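Kerekes opens gutter and roofline service to homeowners in Skultholm

Skultholm, 04/10/2022

Home maintenance firm Kerekes has opened a gutter and roofline service for homeowners in Skultholm and the surrounding villages. The service covers cleaning, repair and full replacement of gutters, downpipes, fascias and soffits. Bookings are open now.

Kerekes has worked on windows and outside doors in the area for 27 years. Until now, customers who asked about gutters were passed on to other firms. The company says it had 288 such requests in the past year, and that this was the main reason for setting up the new service.

Work will be carried out by 3 two-person teams based at the Kerekes yard. Each team has its own van, ladders and tower, so small jobs can usually be finished in one visit. Larger jobs, such as replacing the gutters on a whole house, will be priced after a survey. The survey is free and there is no charge if the customer decides not to go ahead.

Blocked gutters are a common cause of damp in older houses. When leaves and moss fill the channel, rainwater runs over the edge and down the wall. Over time it can soak into brickwork, rot timber around windows and doors, and stain plaster indoors. Homeowners often put the damp down to a leaking roof and pay for roof repairs they do not need.

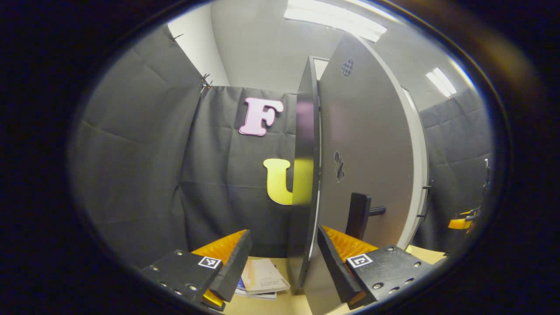 A grey door, partly open.

Kerekes advises homeowners to look at their gutters from the ground during heavy rain, when leaks are easiest to find. Drips at the joints normally mean a worn seal. Water coming over the front edge points to a blockage or a gutter that has dropped out of line. Green marks on the wall behind a downpipe suggest a crack or a loose bracket. None of these faults is costly to put right if it is dealt with early.

Replacement gutters will be supplied by Skosteck in painted steel or plastic. Steel is offered in black, white and dark brown, and plastic in black and white only. Customers with listed buildings should speak to the planning office before they book, as a change of material may need consent. Kerekes will match existing cast iron where it can, but delivery of cast iron parts takes longer and the price is quoted separately.

Scaffolding is needed on some houses, mainly those with three floors or with a conservatory below the roofline. It will be hired from Brukuletti, a scaffolding firm also based in Skultholm, and shown as a separate line on the quote. Customers are free to arrange their own scaffolding if they prefer.

Customers who book a clean before the end of the year can join a yearly plan. Under the plan, gutters are cleared once every autumn and checked again in May. Joints and brackets are looked at on both visits, and minor resealing is included. Members will get a short written report after each visit. The plan can be cancelled at any time with 60 days' notice.

All replacement work comes with a written guarantee covering parts and labour. Cleaning is not covered by the guarantee, but a team will return without charge if a downpipe cleared by Kerekes blocks again within a month.

The service is open to private homeowners, landlords and housing associations. Tenants should ask their landlord to make the booking. Opening hours at the Kerekes office are unchanged, and existing window and door customers can use their current account number when they call.

Contact Kerekes press office | © 2022 Kerekes. All rights reserved. | Back to top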